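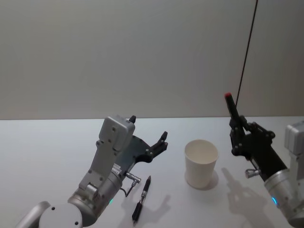

Comby Owners Board > Countertop Appliances > Warranty and Parts
Topic: Replacement lid for the Comby blender, 912 series

Posted by: lomarska_kitchen
21 December 2023

Good afternoon. I am writing on behalf of the kitchen office at Lomarska House. We operate two Comby blenders of the 912 series. The lid on one unit has developed a crack along the pouring spout, and the safety switch no longer engages. Jilberg, the distributor, has informed us that the lid is sold only together with the jar. Members are kindly asked to state whether they have obtained the lid as a separate part.

Posted by: A_Gatti
Moderator

Thank you for your inquiry. The lid was listed separately until February. It was then combined with the jar and gasket under one part number. Please confirm which jar you have, as the small and large versions take different lids. The size is molded into the base of the handle.

Amedeo Gatti
Board Moderator

Posted by: lomarska_kitchen

It is the large jar. A member of our staff placed a paper cup beside the unit to check the pour height, and the standard cup fits under the spout with the jar tilted.

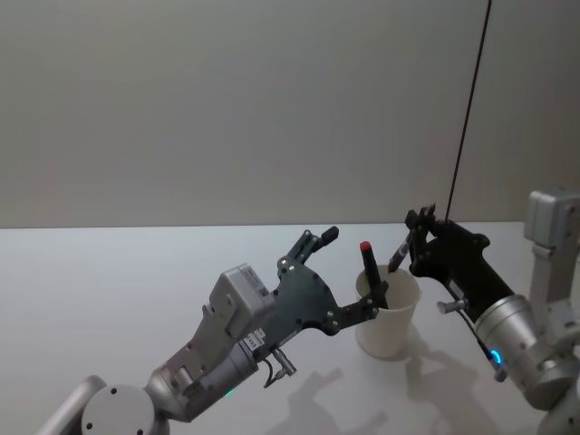

White paper cup on the tabletop.

Posted by: pulse_setting

I must respectfully disagree with the moderator. I ordered a lid by itself from Moges Appliance Parts after that change took effect. It arrived in 9 days and fits the large jar. The part exists. Jilberg simply prefers to sell the full set.

Posted by: harborview_dining

We also purchased from Moges and our experience was less favorable. The lid seats correctly, but the tab that presses the safety switch is slightly short. Our unit stops whenever the jar vibrates, particularly with frozen fruit. We returned the lid and bought the full set.

Posted by: pulse_setting

In that case you may have received the lid for the small jar. The two look nearly identical in the catalog. Mine has been used daily for smoothies and soups without a single stop.

Posted by: harborview_dining

The packing slip stated the large jar. I have no reason to believe that it was in error.

Posted by: A_Gatti
Moderator

Both accounts are noted. Members are reminded that the Comby warranty does not cover faults arising from parts obtained outside the authorized distributor. Under no circumstances should the safety switch be taped down or bypassed. Any post recommending this will be removed.

Posted by: oatmilk16

May I ask whether the gasket in the full set is the newer gray type? Ours leaks at anything more than 400 milliliters.

Posted by: A_Gatti
Moderator

Yes, it is the gray type. Please open a separate topic regarding the leak and include the date of purchase.

Posted by: lomarska_kitchen

We are grateful for the replies. As our unit remains under warranty, we have submitted a claim to Jilberg for the full set and taken the blender out of service. I will report their decision in this topic.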